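Irkness Table Talk: Notes on Shared Eating Places

README

Version 3
Last changed: 26th November

What this is

Irkness Table Talk is a set of 462 short written notes about how people use shared places to eat: office lunchrooms, food courts, school canteens, library cafes, church halls and the covered part of markets. Each note covers one visit to one place. The notes were written by the people who made the visits, then checked and put into a single table.

The set was put together to help people who plan or run such places. It can also be used for teaching, for text sorting work and for anyone who wants plain writing on an everyday subject. Nothing in it was scraped from the web.

What is in the download

notes.csv – the main table, one row per note
places.csv – one row per place, with its type and the town it is in
tags.csv – the list of tags and what each one means
guide.txt – the writing guide given to note takers
changes.txt – what changed between versions
LICENSE.txt – the full license text

All files are UTF-8. The tables use commas between fields and double quotes around any field that has a comma or a line break in it. Some spreadsheet programs will turn the note_id column into a number and drop the zeros at the front. Import that column as text.

Fields in notes.csv

note_id – a short code, unique to the note
place_id – matches a row in places.csv
meal – breakfast, lunch, dinner or between
crowding – quiet, medium or full, as judged by the note taker
clearing – who is expected to clear the table: guest, staff, mixed or unclear
sign – yes or no, whether any written message about clearing was found
body – the note itself
tags – one or more tags from tags.csv, with a semicolon between them
checked – yes or no, whether a second reader went over the note

The crowding field is a judgment. No head counts were taken, and two people in the same room could well have picked different values. Treat it as a rough sort and don't average it.

The clearing field caused the most work. Many places have a rule that is not followed, or a habit that was never made into a rule. We record what the place seems to expect. What guests did goes in the body of the note. Where a place says one thing on the wall and the staff do another, the value is mixed.

How the notes were gathered

Notes come from two towns, Heststead and Irkness. Note takers picked places from a shared list and were asked to stay long enough to eat something. They wrote on paper or on a phone and typed up the note the same day. The guide asks for plain sentences, the present tense and no guessing about why people do things.

Most of the notes from Heststead were written in July, when the schools were closed. School canteens are therefore thin on the ground in that part of the set. Irkness was covered over a longer stretch and has a better spread of place types.

The guide tells note takers to write about the room first and the people second. A good note says where the trays go, whether the bins are easy to find, how far apart the tables are and what happens when a table is left dirty. It does not describe guests in a way that would let someone pick them out.
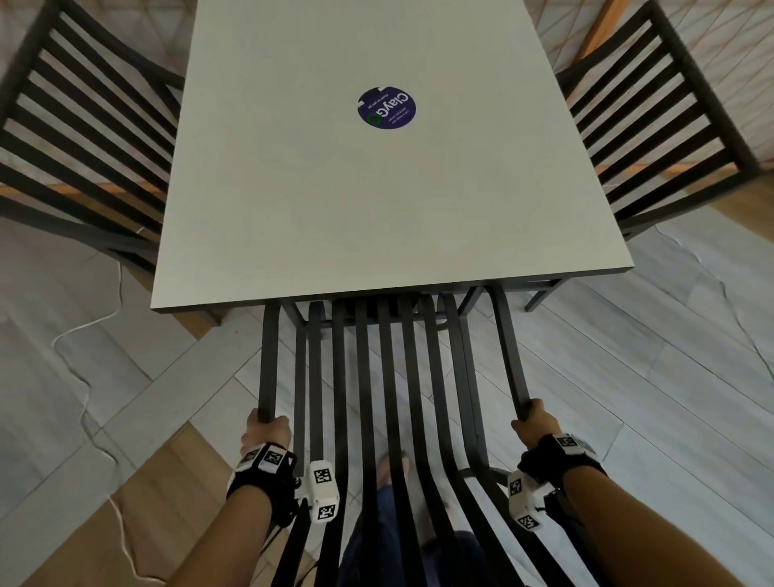 Small messages on or near tables come up again and again in the notes, and we ended up giving them their own tag, table_message. It covers stickers, tent cards, printed place mats and anything else a seated guest could read without getting up. Posters and wall signs have the tag wall_message. A place can have both.

Note takers were asked to copy the wording of any message exactly, with its spelling, when it was large enough to read from a seat. Wording in other languages was copied as it stood and a translation was added in square brackets. Where part of a message could not be read, the gap is marked with three dots.

Tags

There are nine tags in this version:

table_message – written message at the table
wall_message – written message on a wall, door or pillar
tray_return – a rack, cart or counter for used trays
bins – waste bins for guests to use
sorting – waste is split into kinds
shared_seating – strangers sit at the same table
reserved – part of the seating is held for a group
noise – sound is a main subject of the note
moving_furniture – guests move chairs or tables to suit themselves

Version 1 had a tag called manners. It was dropped. Note takers used it for almost anything they didn't like, from loud phone calls to wet umbrellas, and the notes that had it shared nothing else. Those notes have been read again and given other tags where one fit.

The tags sorting and bins overlap. If a note has sorting it should also have bins, but this was not enforced in version 1 and a few older rows may still have only the one.

Checking

A second reader went over each note where the checked field says yes. The reader looked for names, descriptions of guests that went too far, wording that guessed at reasons, and tags that did not match the body. Spelling was fixed only outside copied messages. Notes that could not be fixed without changing their meaning were taken out.

For 100 of the notes, two readers filled in the clearing field on their own, working from the body text alone. They disagreed most often on mixed and unclear. If your work depends on that split, we suggest joining the two values into one before you start.

Known problems

Some places were visited many times and others once. One food court in Irkness makes up a large share of the lunch notes, and a model trained on the set may learn more about that food court than about lunch. Split your data by place_id and not by note_id if you want a fair test.

The word "self-service" is used in two ways. Some note takers mean that guests fetch their own food, and others mean that guests clear up after themselves. The guide now asks for "fetch" and "clear" as separate words, but the older notes have been left as they were.

Length varies a good deal. Early notes run to several paragraphs. Later ones are often four or five sentences – the guide was changed in version 2 to ask for shorter notes, and people took it to heart.

Dinner is poorly covered. Many of the places on the list close in the afternoon.

Prices turn up in a few notes. They were never checked and should not be used for anything.

Good uses and poor uses

The set works well for sorting short texts, for practice in tagging, for class work on how to watch a room and write it down, and as background reading before a change to a lunchroom.

It is a poor fit for any claim about how often people clear their tables. The visits were not a random sample, and the notes say nothing firm about numbers. It should not be used to compare the two towns either. The mix of places is too different.

Privacy

No guest or staff member is named. Place names have been replaced with codes in the public version. Job titles are kept only where many people in the same place would share them. If you think a note points to you or to someone you know, open an issue with the note_id and it will be hidden while we look at it.

Tools

The tables were built with Luder, a small script that joins the typed notes, checks the fields against tags.csv and writes the final files. Luder is in the same repository, in the tools folder. To rebuild the tables, put the typed notes in the input folder and run:

luder build input output

It stops at the first row it can't read and prints the note_id. The most common cause is a stray double quote in the body.

The typed notes in their first form are not part of the download. They include place names.

License and credit

The notes and tables are shared under CC BY 4.0. Luder is under the MIT license. If you use the set, please credit it as Irkness Table Talk, Onishi project, version 3.

Changes

Version 3 – dropped the manners tag, added table_message and moving_furniture, took out notes that guessed at reasons, split places.csv from the main table.
Version 2 – added notes from Heststead, new writing guide, shorter notes.
Version 1 – first release, Irkness only.

Corrections are welcome through the issue tracker. Please give the note_id and the field, and say what the value should be. New notes are not being taken at the moment.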